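Midetholm Counts Its Signatures

The recall petition filed in December against the Midetholm district council is a short document. It names six members, cites one section of the charter and asks for a vote on all six seats at once. The charter requires 4000 valid signatures. Whether the petition has them depends on how 1218 disputed entries are read.

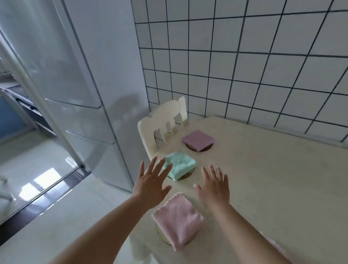 How an entry becomes disputed

Each signature is checked against the voter roll for name, street address and date of birth. A mismatch in any field sends the entry to a second reader. Most of the disputed entries fail on address. The district renumbered its eastern streets after the last election, and the roll still carries the old numbers.

The council's lawyers argue that the roll is the only legal record. The petitioners argue that a voter who writes a current address has met the charter's wording, which asks for "place of residence" and does not mention the roll. 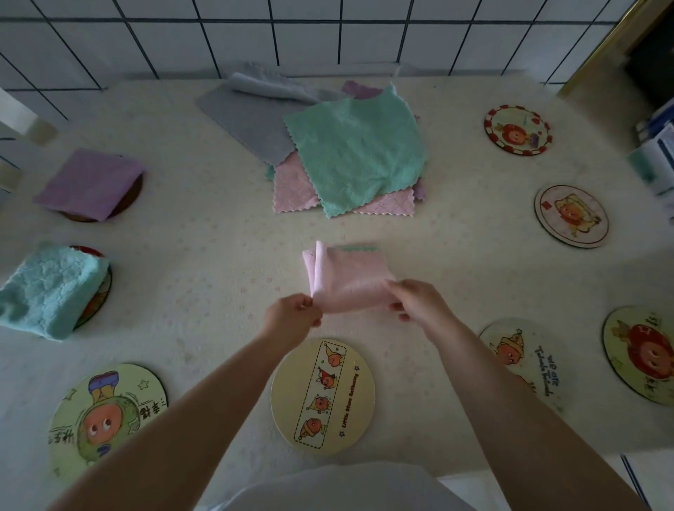
The contract behind the petition

The dispute began with a contract. The council hired Cotalent to run the district's permit office for five years, and approved the terms in a closed session. A rival bidder, Trirkisico, asked for the scoring sheets and was refused. The opposition group Org began collecting signatures the following week.

Laimutė Zariņš, who drafted the petition, says the closed session is the main complaint and the choice of firm is secondary. "The charter allows a closed session for personnel and for land," she said. "A permit office is neither."

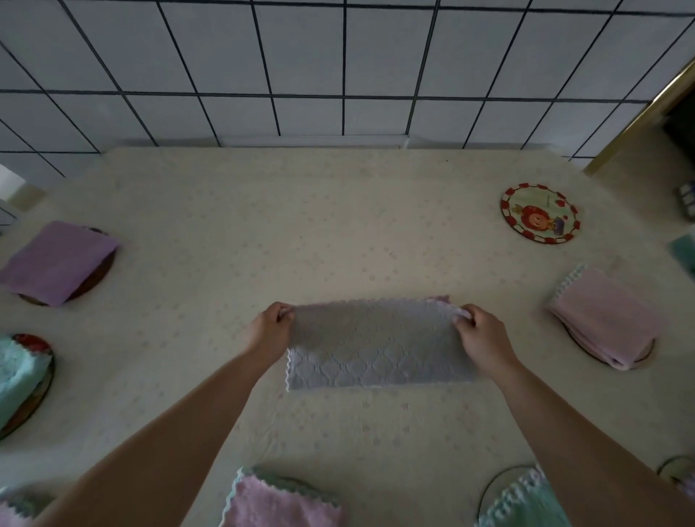

The council has a different reading. It holds that the contract moved existing staff to a new employer and was therefore a personnel matter. The election judge will rule on the addresses first. If the entries are rejected, the petition fails and the question of the closed session goes unanswered unless Org files a separate suit.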